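PRESS RELEASE
For immediate use
2/5/24

Hornden Games Library to open second branch at the old Putus showroom

Hornden Games Library is opening a second branch. Doors open at the former Putus carpet showroom on Cusi Lane in September, with board games, wooden puzzles, jigsaws and outdoor games to borrow by the week. Free to join for anyone living or working in Hornden or the villages either side.

The library has been running from the upstairs room at the Trinix Centre for six years. Too small for most of that time. Games on the stairs, jigsaws in the kitchen cupboard, a waiting list for the Saturday-style family sessions that the room simply can't hold. The new branch gives us a proper ground floor with level access from the pavement, a toilet people can get a wheelchair into, and parking at the back.

Trinix is not closing. Same hours, same shelves, same phone number. Members can use both branches on one card and take things back to either.

What's going to Cusi Lane

Around 400 titles to start with. Most are coming out of storage, where they have sat because there was nowhere to put them. Family games, two-player games, card games, a decent shelf for the under fives, and the big garden sets which have been a nightmare to get down the Trinix stairs. Strategy games stay at Trinix for now as the evening group meets there and uses them most.

The wooden puzzle collection moves across in full. Mazes, tray puzzles, sliding blocks, burrs. These are the most borrowed items we have after jigsaws and they have never been out on open shelves before — members have had to ask from a list. At Cusi Lane they will have there own wall, low down, so children can reach.

Jigsaws will be split between the two. Anything with a piece missing is marked on the lid, as now.

How borrowing works

Join at either desk or by post. Bring something with your address on it. Under 16s need an adult to sign.

Loans are for 2 weeks, renewable once if no one else has asked for the item. Up to three items per card at a time. Garden sets count as one item but must be booked ahead, especially in summer. No late fines. We stopped those last year and returns have been better, if anything.

A small deposit is asked on the larger wooden items, given back when they come home. Lost pieces — please just tell us. We have a box of spares and a very good woodturner.

Schools, care homes and youth groups can have a group card, which allows up to 15 items for half a term. Group cards are also free. We do ask for one named contact so we know who to ring.

The building

The showroom has been empty since Putus moved out to the retail park. Hornden Games Library has taken it on a six-year lease. The front will be shelves and the desk, the middle is for tables, and the old sample room at the side becomes a quiet space with softer lighting, for anyone who finds the main room too much.

Work inside starts over the summer. New floor, new heating, the big window stays. Some of the shelving is coming from the Trinix basement and some is being built by a local joiner. There will be no work at the front before nine in the morning, and neighbours on Cusi Lane have had a letter with the details. If yours did'nt arrive please get in touch.

Money for the fit-out has come from members' donations and two years of stalls at Hornden Market. The opening stock is already paid for. Still looking for help with chairs, please see below.

Play sessions

Drop-in play every afternoon the branch is open. No need to borrow, no need to be a member. Tea and squash at the counter, pay what you like. Maze and puzzle table out at every session, with something new on it each month.

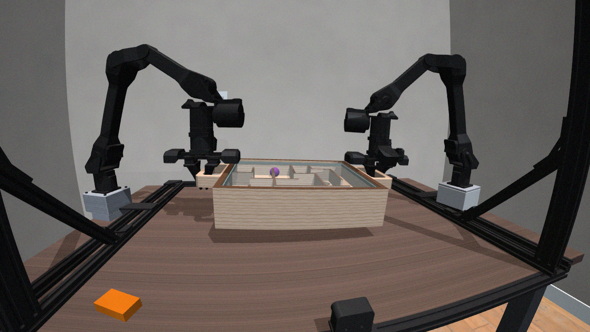
Donations

Chairs wanted. Sturdy, stackable if possible, no wheels. Also small side tables and good reading lamps.

Games in complete or nearly complete condition welcome at the Trinix desk during opening hours. Please don't leave boxes outside, the rain gets them. No electronic games, no soft toys, no jigsaws over 2,000 pieces — we already have plenty and they rarely go out.

Opening day

The date in September will be confirmed once the floor is down. Members will hear first by email, then posters in the usual places. Giant draughts in the car park if dry.

Press are welcome to look round before the opening, by arrangment.

Contact

Hornden Games Library, The Trinix Centre, Hornden. Ask for the press desk, or leave a message and someone will ring back.

Ends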